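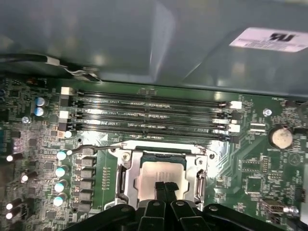
Figure 3. Empty memory slots on a desktop board.

4.2 Do refurbished office computers save anything?

Resellers say a second-hand desktop spares the buyer a new one. We doubt it is that simple. Of the 3,071 sales records supplied by Genitz, only 31 per cent state what the buyer would otherwise have bought. The rest are treated in the Meltbridge report as full replacements, an assumption it does not defend.

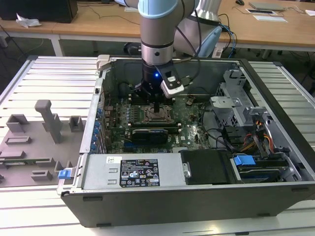 Yakubu replied to our draft that a machine kept out of the shredder is a saving whoever buys it. Perhaps, but this leaves out households that simply add a second computer.

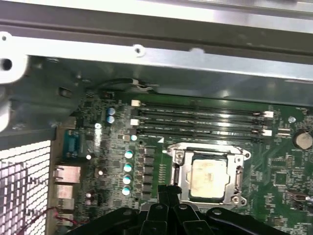 Figure 4. Memory slots beside the chassis wall.

Missing parts muddle the sums further. Skilleo gives every unit a score out of 100, yet a score of 30 may mean absent memory or a failed board, and the two cost very different amounts to put right.

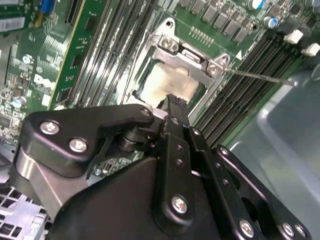

Figure 5. Processor socket and metal bracket, Dell motherboard.

Until resellers record faults separately, we would not rely on any published figure.

Last updated: November
Contact | Copyright | Back to top
This site uses cookies. Accept or manage settings.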